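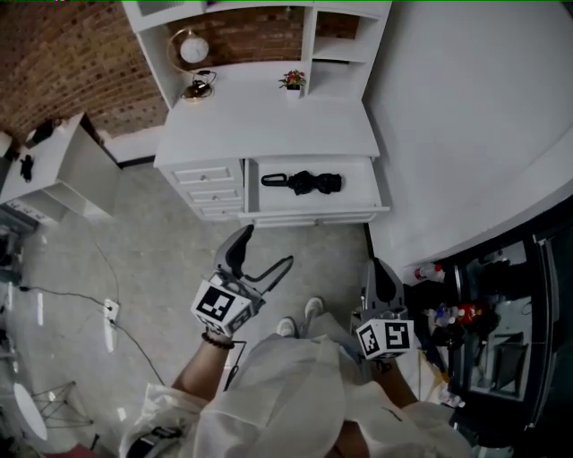
White cabinet with a clock, a small lamp base and a red-flowering plant on top; an umbrella in the open drawer.

Call for Participants: Household Storage and Tidying Study
Werier Institute for Home Living, Arville

The Werier Institute invites adult residents of Arville and the surrounding towns to take part in a study of how people put away everyday belongings in shared and entry-area furniture. The study concerns ordinary pieces: cabinets with drawers of different widths, open shelves, side tables, and the surfaces on which small objects tend to collect. Its findings will be used to prepare a public guide to home storage and to advise the Esteban housing program on the furnishing of its smaller apartments.

What participants will do

Each participant attends two sessions at the Institute. In the first session, participants are given a set of household articles and asked to put them away in a furnished room in whatever manner they consider sensible. The articles include umbrellas, clocks, desk lamps, potted plants, bottles, cords, and small items of the kind usually kept near a door or a desk. No instruction is given as to where any article belongs.

In the second session, held no fewer than 21 days after the first, participants return to the same room and are asked to find a number of articles put away by another person. They are then asked to rearrange one drawer and one shelf and to complete a written questionnaire on their storage habits at home.

Each session lasts almost 59 minutes, including a rest period. The work is light and is carried out standing, with some bending to reach lower drawers. A chair is available at all times. Participants with limited reach or mobility are encouraged to apply and should note any needs on the application form so that the room can be arranged accordingly.

Who may apply

Applicants must be 19 years of age or older and must have lived at their present address for at least six months. They must be able to read and answer a questionnaire in English and to attend both sessions in person. Experience in design, housekeeping, or professional organizing is not required. No more than two members of the same household may be enrolled, and they will be scheduled separately.

Current employees of the Institute and of the Esteban housing program are not eligible. Persons who took part in the earlier Erine survey of kitchen storage may apply, provided that they state this on the form.

Compensation

Participants receive a single payment on completion of the second session. Those who attend only the first session receive half of that payment. The amount is stated in the consent form, which is sent to all selected applicants before enrollment. Parking is free of charge for the length of each session.

Privacy and consent

Participation is voluntary and may be ended at any point without explanation. Sessions are recorded for later study of the order in which articles are put away. Names and addresses are held apart from the recordings and are not included in any published report. A participant may ask that a recording be deleted up to 21 days after the session in which it was made.

Please do not bring personal belongings for use in the study. Flat, closed shoes should be worn. Coats and bags may be left in the lockers outside the room.

How to apply

Application forms are available at the front desk of the Institute and may be requested by mail. Completed forms should be returned to:

Candela Cabello
Study Coordinator, Household Storage and Tidying Study
Werier Institute for Home Living
621 Erine Road, Arville

Forms must be received by July 11, 2024. Incomplete forms will be returned to the applicant and may be resubmitted up to the closing date. Selected applicants will be notified in writing and offered a choice of times for their first session, which will take place in August. Applicants who are not selected may ask to be placed on the reserve list.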